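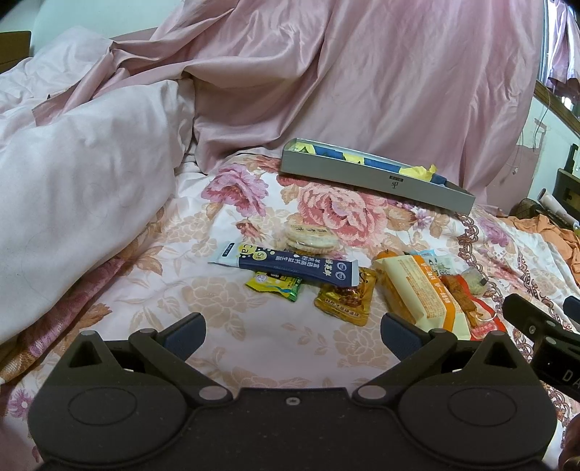
Javorine peat bog restoration – water table readings

vbech
Logger 19 shows the water table 2 cm below the surface through July. I'd call the ditch blocking a success and move the money to Gadano.

krajewska_i
One wet July doesn't show that. Which datum did you use?

vbech
Ground level at the dipwell, surveyed at install.

krajewska_i
Peat swells when rewetted, so the datum moves. Anchor it to a rod in the mineral layer.

stenden_hydro
Agree with Irena on the datum, not on waiting. Gadano is still draining – every dry season there loses carbon.

vbech
Raw file has 1536 rows. I'll rerun it against the rod at dipwell 100 and post the offset.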